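Cambriolage : les astuces de maison qui servent, et celles qui rassurent

Par Tuva Fjeld
Mis à jour le 20 août 2024

Chaque été, les mêmes listes reviennent. Une paire de grosses chaussures devant la porte, un autocollant « chien méchant », une radio qui parle toute seule dans le salon. J'en ai essayé la plupart dans ma maison de Dison, une mitoyenne avec une cour à l'arrière et une porte de cave que j'ai longtemps oublié de fermer à clé. Je reste peu convaincue par les trois quarts d'entre elles. Voici ce que j'ai gardé, ce que j'ai abandonné, et ce sur quoi je n'ai toujours pas d'avis.

Les autocollants d'alarme

On les trouve par planches de onze sur les sites de bricolage, avec un bouclier et un numéro de téléphone qui ne correspond à rien. L'argument du vendeur est que le voleur passera à la maison d'à côté. Peut-être. J'aimerais savoir qui le lui a demandé. Un autocollant délavé, sur une porte sans sirène ni boîtier visible, raconte surtout que l'occupant a voulu économiser le reste. Si vous avez une vraie alarme, collez-en un. Sinon, gardez l'argent pour la serrure.

La serrure, justement

Ouvrez la porte et regardez la gâche, c'est-à-dire la pièce métallique fixée dans le chambranle. Chez moi, elle tenait avec deux vis de la longueur d'un ongle. On peut monter le plus beau cylindre du magasin, la porte s'ouvrira d'un coup d'épaule si la gâche s'arrache. Remplacez les vis par des modèles assez longs pour aller mordre dans la structure derrière l'encadrement. Percez un avant-trou, sans quoi le bois fend.

Pour le cylindre, il ne doit presque pas dépasser de la plaque. Le mien, un Åberg posé par les anciens propriétaires, sortait de plusieurs millimètres, ce qui laisse une belle prise à une pince. Mesurez des deux côtés de la vis centrale avant d'acheter : les deux moitiés n'ont pas toujours la même longueur. Je l'ai appris en retournant au magasin.

La poubelle qui parle

Un conseil que je croyais idiot et que j'ai fini par adopter. Le carton d'un téléviseur neuf posé sur le trottoir la veille du ramassage annonce à toute la rue ce qu'il y a dans le salon. Aplatissez-le, retournez la face imprimée vers l'intérieur, ficelez-le avec le reste, ou portez-le directement au parc à conteneurs.

Pour les papiers, je trie sur la table de la cuisine, en deux tas. D'un côté ce qui porte un nom, une adresse, un numéro de client ou de compte : étiquettes de colis, enveloppes, relevés. De l'autre, tout ce qui ne dit rien à personne. Le premier tas passe à la déchiqueteuse ou sous les ciseaux. Les petits tampons encreurs censés masquer l'adresse m'ont déçue, on lit très bien le nom en inclinant l'étiquette sous la lampe. Décollez-la, déchirez-la, c'est plus rapide.

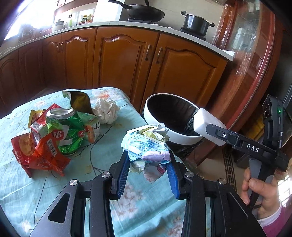
Les minuteries

Une lampe qui s'allume tous les soirs à la même minute pendant deux semaines ne trompe pas quelqu'un qui passe plus d'une fois. Les minuteries mécaniques à picots n'ont pas d'autre réglage. Prenez un modèle avec mode aléatoire et branchez-le dans une pièce où l'on vit, visible de la rue, mais dont on ne voit pas le fond. Le couloir éclairé toute la nuit ne ressemble à aucune maison habitée que je connaisse.

Évitez les lampes halogènes ou posées près d'un rideau. Une ampoule LED suffit.

La caméra connectée

J'ai acheté une Takton en juillet. Elle m'a envoyé 66 alertes en une nuit de vent, toutes pour la même branche de lilas. J'ai baissé la sensibilité, puis je l'ai encore baissée, et depuis je me demande ce qu'elle raterait. Réduisez plutôt la zone de détection dans l'application, si la vôtre le permet. Changez le mot de passe d'usine le jour même. Et cadrez chez vous : filmer le trottoir ou la cour du voisin expose à des ennuis, renseignez-vous sur les règles locales avant de percer le mur.

Une lectrice de Cemidthorpe m'écrit que la sienne a très bien filmé un homme en capuche de dos. Elle a donc une vidéo d'un homme en capuche de dos.

Les cachettes

Le double sous le pot de fleurs, la fausse pierre, le dessus du compteur : à oublier. Laissez la clé à quelqu'un. Quant aux boîtes de conserve à double fond, elles se défendent pour un peu de liquide, à condition que le reste de l'étagère contienne aussi des conserves. Une boîte de petits pois seule dans une armoire à linge intriguera n'importe qui.

Le congélateur et le bac à légumes figurent dans toutes les listes « secrètes » depuis que je sais lire. Je suppose que les cambrioleurs savent lire aussi. Pour des bijoux dont la valeur dépasse 1000 euros, demandez à votre assureur ce qu'il exige, par écrit, et gardez sa réponse.

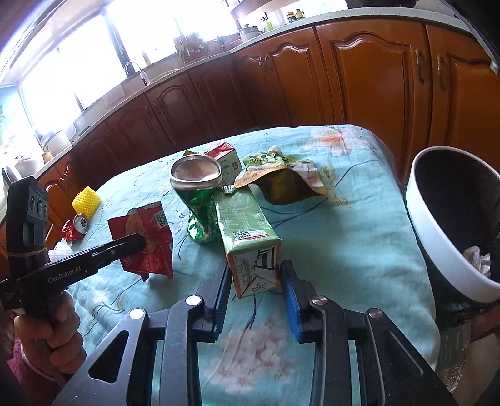

Emballages usagés sur la table de la cuisine.

L'inventaire

La tâche la plus ennuyeuse de cette page, et celle que je referais en premier. Notez la marque, le modèle et le numéro de série des appareils, photographiez les bijoux sur fond uni, à côté d'une règle. Scannez les factures, car l'encre des tickets thermiques pâlit dans un tiroir. Gardez une copie ailleurs que sur l'ordinateur qui risque d'être emporté.

Pour les vélos, relevez le numéro gravé sous le boîtier de pédalier. Il faut une brosse, un chiffon et une lampe de poche.

Les chaussures devant la porte

Les miennes, taille 46, ont passé tout un hiver sur le perron. Il n'y a pas eu de cambriolage. Il n'y en avait pas eu non plus l'hiver d'avant. Un escargot s'était installé dans la gauche, et je les ai données.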